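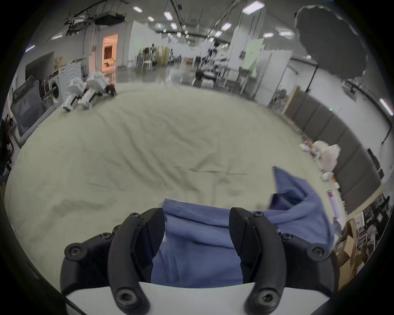
Doltlow, 2018-06-23

Section 5. Recording cloth examples with the hand-held grippers

Read this before you plan a day of recording. The Wemar quick-start card says that anyone can collect good examples after a few minutes of practice. We have not found that to be true, and the steps below are slower than the ones on the card. Skip them if you like, but check your first batch before you record a second.

5.1 Before you start

1. Spread a plain sheet over the work surface. It may keep its wrinkles. A learner that has only met a smooth sheet tends to fall apart on a rumpled one, whatever the sales page says about "robust behavior."

2. Pick one garment or one piece of cloth. Do not swap it partway through a batch.

3. Open and close each gripper by hand. Both fingers should move freely and meet along their pads. If one drags, look at the screws at the lower ends of the fingers.

4. Wait for the steady light in the Drurnano recorder window. A blinking light means the clock is not set. The recorder will let you go ahead anyway, and it shouldn't.

CAUTION: Keep your free fingers out of the jaws. Cloth hides the pads, and you will close on yourself sooner or later.

5.2 Recording one example

1. Start with the gripper open and clear of the cloth.

2. Press Record and hold still until you hear the tone.

3. Move in, close on a fold, and lift. Go at the speed you would want the robot to go. Most people go too fast.

4. If you miss the fold, open up and try again in the same recording. Do not throw the miss away. The card tells you to delete misses, and we think the card is wrong: a system trained on clean grabs has no idea what to do after a bad one.

5. Put the cloth down, back off, and press Stop.

NOTE: Don't tidy the cloth between examples. Drop it and take it as it lands. Operators who straighten it out of habit end up with 70 versions of the same example.

5.3 Using two grippers

Record with both only when the task needs both, such as spreading a shirt or bringing two corners together. Set the pair down side by side between examples, heads pointing the same way, so that left and right don't get traded. A traded pair will not raise an error. It shows up after training as a robot that reaches across itself, and you will spend a day blaming the software.
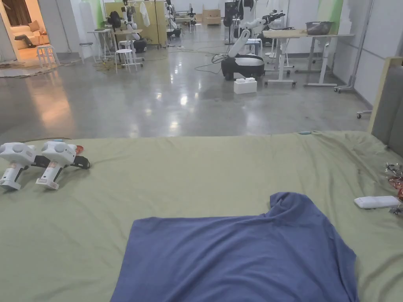
Đồng writes that the left and right check ought to be done by the recorder, and that asking a tired operator to watch for it is asking for trouble. Their crew now closes the left gripper twice at the start of every file and throws out any file where the right one moves first. We have no quarrel with that. Add it after step 2 if your operators work long shifts.

5.4 How many is enough

The default batch is 200 examples. Treat that as a place to stop and look, and be wary of any chart that promises a success rate from a count. Play back 8 recordings picked at random, at full speed, all the way through. If the same fold gets grabbed from the same side in most of them, change where you stand and record again.

CAUTION: Do not mix batches recorded before and after a finger pad is replaced. Start a new folder and write the change in its notes file.

For uploading and file names, go to Section 6.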